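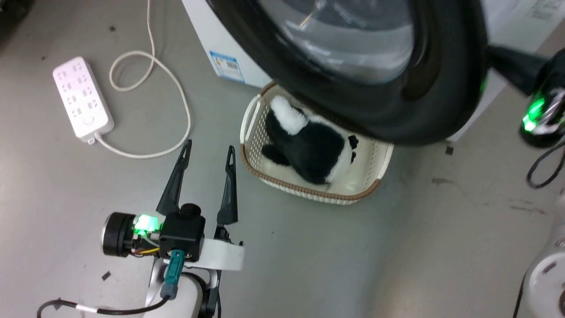
I have spent a good part of September writing a budget for a robot that does laundry, and I would like that time back.

The robot itself was the easy line. Two arms, two grippers, a base, a quote from a supplier, a number at the bottom with a frightening amount of tax on it. I typed it into the spreadsheet in one go and felt like a person who was nearly finished. Everything since then has been the other stuff, and the other stuff is where the money goes to live a quiet life of its own.

Take the washing machine. When we started planning the Tosomance project (I did not pick the name, I was at lunch), the washer was down as "have one." We did have one. It was upstairs in the Bradley building, bolted into a counter, with the door opening the wrong way and a tap that belonged to another department. So "have one" became "buy one," and I learned that front-loaders come in more depths than I had ever wondered about. I wanted a plain white one with a big round door. I still had to defend it in a meeting, where someone asked if we could save money with a top-loader. We could. We would then have a robot that needed to reach over and down into a deep hole, and the savings would go toward my therapy.

Then the basket. I put down one laundry basket, plastic, and moved on. The purchasing form wanted three quotes. For a laundry basket! I bought it at the supermarket with my own card and claimed it back under consumables, where it sits between the cable ties and a box of gloves. If you are doing a budget like this, get yourself a consumables line early and make it bigger than feels polite. Mine is 321 a month and I have gone over it both times.

Plush toys also come out of consumables. I had a long argument with myself about what the arms should be picking up in the first few weeks. Towels are the obvious answer and towels are horrible. They have no shape, they fold over themselves, and they hide their own corners. A stuffed animal at least has a body and some limbs, it stays more or less where it's put, and it squashes when you get the grip a bit wrong. The black-and-white one in the basket has become the standard load. The invoice says "soft test object," which got through finance without a murmur. "Stuffed animal" had come back with a question.

Cables. Oh dear. My first version of the spreadsheet had one line for cables, and I would like to apologize to that line for what I asked of it. The arms have cables running down them, the cables have connectors, and connectors are a thing that wears out. Wuyts, who supplied the arms, will sell you a spare harness with a lead time of 19 days, and they will tell you this cheerfully on the day you need one. Buy the spare with the arms. Buy two if you can get it past the people you have to get it past. The same goes for gripper fingers. They are small and pointed and they spend their whole lives being pushed into things, and you don't want to be rationing them.

Power was another one I waved through. I assumed a room has sockets, as rooms do. Our room in Jerkbridge has them, all on the wall where I didn't want the washer. For now there is a white power strip on the concrete with its cord wandering across the floor, and I've written "floor cord covers" in the next order and underlined it. The proper fix is an electrician, who quoted me a price and then a second price for doing it before winter. I have gone with the cord covers.

A few other things I left out, in the order I was embarrassed by them:

Time to clean the room. The floor is gray concrete with scuffs and stains on it, and bits end up down there. I had no hours for sweeping. I have hours for it now.

Plumbing. You can do a great deal of loading and unloading with a washer that isn't doing any washing, and I'd advise planning it that way at first. Put the plumbing in phase 2 and let phase 2 worry about it.

Repairs to the things that aren't the robot. A washer door is made to be opened by somebody's hand, a few times a week. Ours will be opened and closed far more than that, so I priced a hinge and a door seal and was pleasantly surprised. Cheapest line on the page.

People. I know. I did have people in there, but I had them down for running the arms, and I forgot that somebody has to put the toy back in the basket every time. It takes up an absurd share of the day. I've added 14 hours a week of what the form calls "scene reset," and I look forward to explaining it.

The current total is higher than the one I promised in spring, and the robot hasn't gone up by a cent. I send the spreadsheet in at the end of the month. If anyone has a line for dealing with connectors that they're happy with, I would love to see it, and also if anyone knows where to get decent floor cord covers that don't smell of tires. The last ones did, and I had to sit next to the box.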